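Firia公寓住户联席会议纪要

时间:九月,晚七点半
地点:Jaltton楼一层活动室
出席:各楼层代表、物业方代表、Simon保洁公司代表
记录:联席会秘书处

一、上次会议事项跟进

1. 二号电梯的门感应器已更换,物业方表示更换后未再接到夹门投诉。四层代表反映夜间电梯仍有异响,物业答应请维保单位在晚间来听一次。
2. 楼道灯具改用Bulby的声控款,目前装完北侧楼梯,南侧楼梯尚缺配件。供货方答复月底前到货。
3. 自行车棚漏雨处已补,费用从公共维修款中支出,共997元,收据贴在公告栏。对此无异议。

二、房间清扫与公共卫生

物业方通报了退租房间的清扫情况。有两间退租后地面不干净,新住户入住当天提出意见。会议讨论后认为,现行的退房检查单写得太笼统,“房间整洁”一项各人理解不同。

决定把该项拆开写:地面、床底、卫生间地漏、窗台,逐项打勾,由退租人和物业各签一次字。床底单列一项,是应三层代表的要求。检查单由物业方起草,下次会议前发到各楼层群里。

Simon公司代表提出,清扫工具放在各层杂物间,经常被借走不还。会议同意在杂物间门后挂登记本,借用人写房号和归还时间。不设押金。

三、活动室使用

活动室本季度预约较满,周末晚间常有两家同时来用。会议确认以下几点:
每户每月最多预约4次,未到场又不取消的,当月停约。
晚十点后不得使用音响。
用后桌椅归位,垃圾自行带走。
墙面不得钉钉子,张贴物用可移除胶条。

五层代表问手工课的材料能否继续存放在活动室柜内。会议同意存放到年底,柜门需贴清单,剪刀和订书机类物品另放上层。

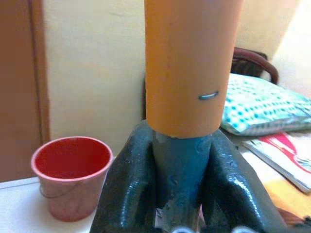 图一:橙色卷筒,表面可见一枚订书钉。

有代表提出,手工材料中带钉的物件应注意幼儿误触。手工课组织人同意在清单上注明,并在课后检查地面。

四、垃圾分类与投放点

物业方说明,街道要求东门投放点延长开放时间,早晚各增加半小时。二层代表认为晚间延长对一楼住户有影响,主要是开盖的声音。讨论较久,意见不一,最后同意先试行2个月,期间由物业记录投诉,到期再议。

厨余桶的换桶时间由上午改到下午的提议未获通过。

大件垃圾仍须提前登记,不得堆放在楼道转角。近期转角处出现过旧床垫,物业将在该处贴提示。

五、室内保洁服务报价

Simon公司介绍了面向住户的入室保洁报价,分为单次和包月两种。单次含扫地、拖地、倒垃圾和擦拭台面,不含玻璃外侧和油烟机拆洗。住户自备工具的,每次减收部分费用。

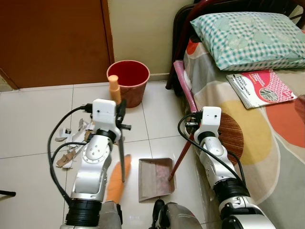

一层代表问,住户不在家时能否上门。对方答复可以,但需住户事先书面同意,并由物业陪同开门。会议认为此事由住户与公司自行约定,联席会不作统一推荐,报价单可放在前台供取阅。

另有代表提出,瓷砖地面与木地板应分别报价。对方表示会修改报价单。

六、其他

1. 快递柜超时收费问题,物业方尚在与运营方沟通,本次无结果。
2. 楼顶晾晒区的绳子有两处松动,物业方负责更换。
3. 六层代表建议冬季前检查各户暖气阀门,列入下次议程。

会议于九时十分结束。下次会议时间另行通知。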